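Tamsin Mudgway
Kitchen operations, mostly bowls

People keep asking how the robot is going at work, so I'm putting it all in one thread and then I'm going to go eat a sandwich.

Background for newcomers: I run the back half of the staff kitchen at Skurance. We do 500 lunches a day for people who assess risk for a living and still put soup on top of laptops.

In June the building management told us we were getting an arm. I asked whose. Ultitz's, they said, it's called Hetia, it will handle dishware. I'd been hoping for a second Georges.

(We have two Georgeses already, Hamdan on the dish line and Nseir on hot food. The rota says GH and GN. Visitors shout "Georges" and get double service.)

First surprise of the project: for a long time there was no robot in it. There was a laptop. Holger Kristiansen from Ultitz came in with the laptop, sat at the prep table during lunch service, which is a choice, and showed us our future on a screen.

The future has a brown marble counter. Ours is steel with a dent. I raised this. Holger said the counter was a stand-in and the arm wouldn't mind. I said I wasn't asking on behalf of the arm. 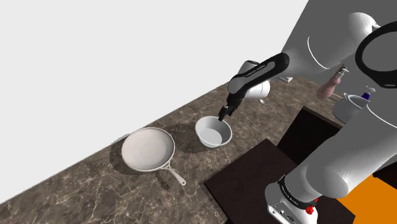 Hetia in the simulated kitchen, fingers in the bowl. I'd like that kettle.

What you do all morning in simulation is pick up a bowl. Then the software puts everything back and you pick up the bowl. Georges Hamdan watched a few rounds of this and said it was the first time a computer had shown any understanding of his job.

My part was to sit with Holger and say what a person would do. I've carried bowls for most of my adult life and had never once been asked how. Try explaining it. You'll go look at your own hand like it belongs to someone else.

"Do you grip the rim or support the base?" Depends. "On what?" On what's in it, how many more I've got in the other hand, and whether Randa is coming through the door with a tray.

Holger wrote down "Randa" and underlined it.

Randa Abou Jaoude, for the record, is our lead on service and the fastest thing in the building. She has asked me to say that she always calls "behind." She does. She calls it from in front, at speed, but she calls it.

Things I now have opinions about that I had no opinions about in May: rim thickness. Finger width. What counts as a bowl. Whether a wide shallow pan is close enough to a bowl to confuse somebody who has only just met bowls.

The pan question took up most of a meeting. There's a pan beside the bowl in the kitchen on the screen, and the arm has to leave it alone and go for the bowl. I've trained teenagers with the same brief and mixed results.

Holger keeps a tally. At the end of the first big batch it was 996 tries, and 358 of them he was willing to call good. He was pleased with this! I did the math on what happens to crockery at that rate and went for a walk.

To be fair to him (I'm trying), a dropped bowl in there costs nothing. You reset. Out here a dropped bowl costs a bowl, plus the sarcastic applause from the dining room, plus somebody on their knees with the brush while the line backs up to the elevators.

So do your dropping in there, is my view. Drop all you like. I've become quite a supporter of the pretend kitchen. No one in it has ever asked if the lentils are vegan.

Also, the pretend kitchen has a soap dispenser standing on the counter and I've had ours on order since spring. I mention this every time procurement is on the call.

OK, the part people really want to know. Is anyone losing their job.

What we have in writing: nobody on the current crew goes because of Hetia, and when someone leaves, the post gets "reviewed." I've been in catering long enough to know what "reviewed" weighs. Georges Hamdan asked in the meeting if he could be reviewed upward. There was a pause while someone checked.

I did get one thing out of it that I'm proud of. The dish line stays a two-person shift for the whole trial. The first draft had one person "supervising" the arm and also doing the glasses, the cutlery and the pots. I said that's the old job with a houseguest.

Randa wanted a stop button where she can hit it with her elbow. She got that too. The drawing had it at a nice height for somebody with both hands free, a person we don't employ.

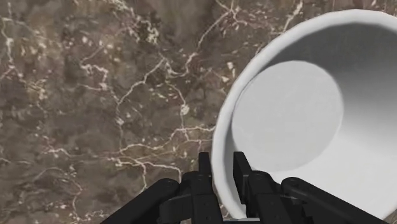 Two fingers, one rim. Georges H. does this with a thumb and his eyes on the clock.

I have spent more of this year than I'd like looking at that view. One finger over the counter side of the rim, one over the bowl side, and then the question of when to close. Too early and you've got air. Too late and you've shoved the bowl at a coworker.

Georges Hamdan turned out to be the best teacher of the lot of us, which annoyed him. He can look at an approach and say "no, it's going to push it" before anything has moved. Holger started turning the screen toward him without asking.

So I put in for a different title and grade for him, with money attached. If you're going to pull twenty years of dish line out of a man's head and put it in a product, the man should notice it in his paycheck. The request is with HR. HR is having a think.

Management offered a certificate in the meantime. He has asked if it's dishwasher safe.

Georges Nseir's position is that he's on hot food and none of this concerns him. He has held this position at every meeting, from the chair nearest the screen, leaning in.

What has changed so far, with no arm in the room yet:

We stack differently. Holger needed the bowls to come off the belt facing the same way up, every time, and it seems we'd all been doing it five different ways and blaming each other. Now there's one way. It's Randa's way. There was no vote.

The nested stacks are shorter too, and my wrists have had the best couple of months since I started. I'd asked for shorter stacks before, on the grounds of wrists. Wrists didn't move anyone. "Machine readiness" went through before lunch.

I'm not bitter about that. I've written it down and I bring it up regularly.

What hasn't changed: the noise, the steam, the man from the fourth floor who returns his bowl with a teabag welded to it and says "sorry, ladies" to a dish line consisting of Georges.

Someone replied asking what brand of bowls. Khasawneh, the heavy white ones. Before anyone writes in: I know they chip. I chose them before I knew they'd have to be gripped by anyone from out of town.

Someone else asked if I talk to it. It's a program on a laptop, of course I don't talk to it. I said "gently" to it once. Georges N. heard me and that's been my name on the rota ever since.

And to the person who said I've "gone soft on the robots": I'd like less lifting, the same number of paychecks, and for whoever sells us the thing to have stood on a wet floor at 2 in the afternoon with the racks coming. Holger has now done that last one. He did a full shift on pots. He was quiet afterward and he moved the meeting off the lunch hour, so I count it as the most useful day of the project.

The real arm gets bolted down next to the belt once the floor people have signed off on the floor. The floor people want a drawing. The drawing people want to know about the drain. I've met the drain and wish them well.

Randa has already put tape down where it's going, in the shape of the reach, and everybody is practicing walking around it. It's a lot of respect for some tape. Georges Hamdan says "behind" to it.

Will add to this when there's something to add. Sandwich now. The bowl will be picked up by hand.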